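3.2 Storage of small belongings during short stays

Households in the Brakel sample moved more often than we had planned for. Many tenants held leases of under a year, and several had sublet a room for a single season. We therefore asked each participant how they kept the things they use every day in the weeks after a move, before shelves or drawers were in place.

Diary entries were collected over 2 periods, the first in December and the second after the spring lease changes. Participants wrote down where they put an item when they were done with it and where they looked for it the next time. They received no instructions about tidying. Entries that named only a room, such as "bedroom," were kept but coded as incomplete. After cleaning, the set held 3,000 usable entries.

The most common answer in the first weeks was a container that had been used for the move itself. Holzer found the same pattern in his earlier study of student rooms in Kerka and called it "held-over packing." In his account the box stays open, is placed close to where the person sleeps or sits, and slowly takes in items that were never packed in it. Our entries support the first two points. The third is less clear, as many participants could not say when an item had gone into the box.

Items kept this way were mostly small and of mixed kinds. Toiletries, chargers, medicine and keys were often listed together. Participants seldom sorted them, and few reported trouble finding things as long as the box was shallow or partly empty. Figure 4 shows an open cardboard box beside a bed, with a bright pinkish-red bottle and a small container with a round blue cap among the things inside.

Figure 4. Open box at the bedside, holding small items of different kinds.
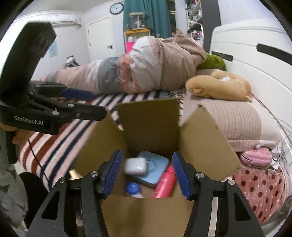
3.3 Moving from boxes to furniture

The change to fixed storage was rarely made all at once. Clothing went first, followed by papers. Bedside items moved last, and in some homes they were still in a box when the second diary period closed. Participants who had bought a nightstand did not differ much from those who had not. Length of lease was the better predictor, and we return to it in Section 4.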